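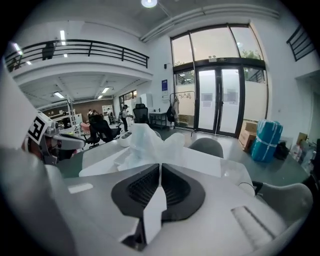
## 4. What stays on the table

Shared tables in open offices collect small things, and most of those things are hard to class as either belongings or trash. We recorded 837 items over 126 table visits at the Cadcombe site, and the coding scheme in Section 3 worked well for laptops, notebooks and drinkware. It worked less well for packaging. The crumpled plastic bag in Figure 4 is typical of the problem. It is translucent and bunched into folds, and a small white rounded container sits to the left of it on the white tabletop. Neither coder could say from the tabletop alone if such a bag was finished with. Kos coded bags of this kind as waste on first pass, Berisha coded them as wrapping still in use, and the two positions were settled only when we added a third code, "undecided," which we then applied to all sites.

The undecided code turned out to matter more than we expected. Items given this code were the ones most often left alone by other people. In interviews, staff told us they would throw out an obvious piece of trash and would carry a cup to the kitchen, but they would not touch a bag. One respondent at Avberg put it this way: "If it's flat I bin it. If it's scrunched up there might be something in it." Several others described lifting a bag to feel its weight and then putting it back. We did not ask about bags at the first site, so this part of the account rests on Cadcombe and Avberg only.

### 4.1 Cups, trays and lids

Cups were the easiest items to follow. They have a known home, people recognize them as dishes, and a cup left behind was usually gone by the next visit. The exceptions were cups placed near a table edge or behind a monitor, where they could stay through the afternoon. Phromma's notes suggest that a cup out of arm's reach from the nearest chair is treated as someone's, even when no one has sat there since morning. We have too few cases to test this.

Divided trays behaved differently. A tray with separate compartments invites people to put things in it, and on two of the tables at Cadcombe a plastic tray that came in with food stayed on as a holder for clips, sugar packets and pens. Lids got separated from their containers early and then moved on their own. We found lids under trays, under paper and on chair seats. Since a lid without its container has no obvious use, we had assumed it would be thrown away quickly. In fact lids outlasted most other packaging, and people gave the same reason for lids that they gave for bags — the other half might still be around.

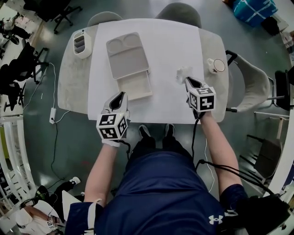

Paper laid over a table changed how the table was cleared. Where a large sheet had been put down, people tended to treat everything on it as one lot. They waited for whoever had laid the sheet, and they left even plain scraps in place. On bare tables the same scraps were picked up one at a time by whoever sat down next. Kneževič first noticed this at Avberg, and we went back through the earlier notes to check it. The pattern held for five of the six tables. The sixth was the long table by the kitchen, which was cleared by cleaning staff on a fixed round and so tells us little about what other people do.

Desk organizers were the most stable objects in the study. Once one had been set in a corner it stayed in that corner, and loose items drifted toward it over the day. We coded items inside an organizer as "stored" and did not count them again on later visits. This was a practical choice. It does mean that our figures leave out a good deal of slow accumulation, and a longer study should handle organizers on their own terms.

### 4.2 Chairs and reach

Seating affected clearing in a simple way. A chair pushed in against the table made the area in front of it look free, and people cleared that area before sitting. A chair pulled out and turned made the same area look taken. Rolling chairs were pulled out more often than four-legged ones, mainly because they drift when someone stands up, and the tables with mostly rolling chairs kept their items longer. Zelenák moved the chairs back to the table for one week at Avberg. The number of items fell, but the week also had fewer people in the building, so we report the result only as a note.

Bags on the floor had a similar effect. A backpack or tote beside a table was read as a claim on the nearest seat and on whatever lay in front of it. In most interviews people mentioned bags before they mentioned jackets.

### 4.3 Limits

Visits were spaced at least 20 minutes apart, which is long enough for an item to leave and come back unseen. We coded such an item as present throughout. Coders worked from the tabletop and did not open bags or containers. We also did not record who removed an item, only that it was gone by the next visit. Section 5 returns to the undecided items and compares them with the lost-property records kept by the building manager at Avberg.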